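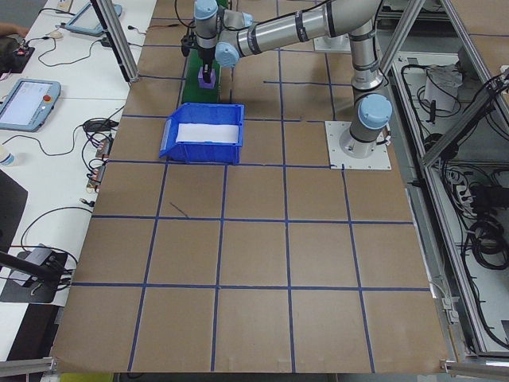 2 min read

1/ Gripper comparison, first set of notes. Two candidates for the same arm: the Plastex two-finger and the Skendanen two-finger. Same cell, same taped grid, same blue bin with the white pad in it. Only the gripper and its fingertips change between runs.

2/ The task is boring on purpose. Pick a small block from a grid square, put it in the bin, go back to the start pose. 118 picks per gripper. I wrote the block positions down before starting so both get the same list.

3/ Plastex missed 16 of the 118. Most of those were at the far corners of the grid, where the arm is stretched out and the fingers come in at a slight tilt. Close to the base it was fine.

4/ Skendanen missed nine. Slower to close, though, and you feel it over a full set. I tried the faster setting and went back – it kept nudging the block before the second finger arrived.

5/ Shengli Du asked why I'm not using suction. Because the next batch of parts has holes in it. Suction was ruled out in January and I don't want to redo that test.

6/ Wrist camera next. I've been running the small one from Hou and I like where it sits. Both fingers stay in view at the bottom and you still get the bin and plenty of floor.
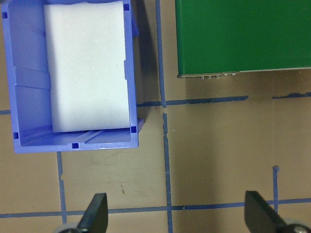 Wrist view over the bin, fingers at the bottom.

7/ The tape helps more than I expected. When a pick goes wrong I can say which square it was in without measuring anything. Blue on tan is also easy for the camera to find.

8/ Controller: still the Eltumow. Zhuoran Lü rewrote the logging so each pick gets its own line with the open and close times. Before that I was matching clips to a text file by hand, and it took longer than the picks did.

9/ Not tested yet: soft parts, anything heavier than the block, and wear on the fingertips. For wear I want 1000 cycles on each gripper, maybe 2000 if the pads still look OK after that.

10/ If I had to choose today I'd take the Skendanen and live with the slower close. Will post the per-square misses once I've cleaned up the sheet.

Jun 11, 2020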